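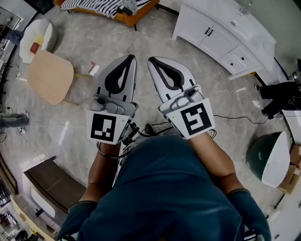 The living room floor, polished gray with a marble pattern, and the orange-framed sofa under its striped blanket.

Sunita Marchetti sells people less furniture than they came in for, or so she claims. I went to see her expecting a sales pitch and got one, though a quieter one than most.

Her firm, Altgate, plans living rooms for rental apartments in Ballenden. The fee is $700 a room, furniture not included. I asked what a tenant gets for that besides a drawing and a blanket.

"A floor you can walk across," Marchetti said. "Most people push everything to the middle and then complain the place is small."

In this room the sofa stands well back on its short dark legs, and the storage is a white cabinet with paneled doors, drawers and small black handles. I told her I could have thought of that myself.

"You could. Did you?"

I hadn't. My own cabinet is in the hallway, where it blocks a coat hook.

She is less convincing on color. The orange, she says, "warms up" all that gray. To my eye it mostly makes the gray look grayer, and the black-and-white stripes don't settle the argument. Marchetti disagreed – politely, for a while. "Take the blanket off and it's a waiting room," she said. "Leave it on and somebody lives there."

And the floor? Polished surfaces show every crumb. She admits she wanted a rug and the client said no.

"I lost that one in November. I still bring it up."

She has done 38 rooms so far. I asked how many of those clients had moved the sofa back since. She said she doesn't call to check.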